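Basket sorting at Drandon moves to the side room

2024-10-17

If you've been wondering where all the donation baskets went, I finally have an answer for you - they've moved! As of this week the small-goods sorting at Drandon happens in the side room off Tromard Hall, and I stopped by to see how everyone was settling in.

I'm a big fan already. The old spot in the basement had that awful carpet and one bulb that buzzed, and you had to carry everything up 14 steps when you were done (I once dropped a whole load of bath toys on the landing). Upstairs there's a nice light wood floor in a herringbone pattern, and the tables are up against the wall so you can get past with your arms full.

The way it works hasn't changed much. Things come in mixed, they get sorted into baskets by kind, and then the baskets go over to Lubis for the Saturday giveaway. Last month 756 items went through, and 174 of those were kitchen and cleaning bits, so please keep those coming. What we don't need right now is mugs. We have around 100 of them and they are all over the shelf in the hallway!

I'd vote for a few more of the orange baskets too. They're light, they stack, and you can spot them from the door. The big gray bins are fine for blankets but small stuff just sinks to the bottom and you end up half inside the thing trying to fish it out. 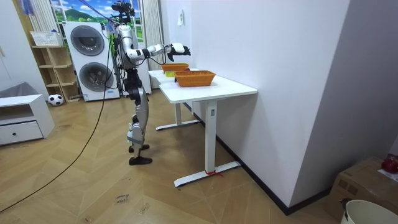
Orange woven baskets on the white tables in the side room.

Drop-off is still at the Wino Street door, same hours as before, and you can leave a bag inside if it's raining. Please tie the bags shut - loose lids and odd socks have been turning up under the bench all month.

The holiday sort starts the first week of November, with toys first and then the winter hats. The sign-up sheet is by the coat hooks, and I've already put myself down for toys.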